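I keep hearing that 2,000 demonstrations is plenty. We passed that in February and Pavus still fumbles a cushion whenever the light changes. We're at 2,911 now, and I don't see a curve bending anywhere.

My complaint is with what we count. Chang-ho logged 19 episodes yesterday and I'd keep seven. The rest are the same reach, from the same spot, by the same tired operator - me, mostly. Maeve says variety will come with volume. Maybe, but I've watched us add volume for months and the sofa hasn't moved an inch.
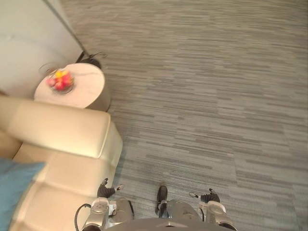 Head camera view, both grippers open and empty.

Ha-neul wants to train again tonight. Fine. I've asked for one run with half the data thrown out, and I'd like to see that number before anyone books more hours.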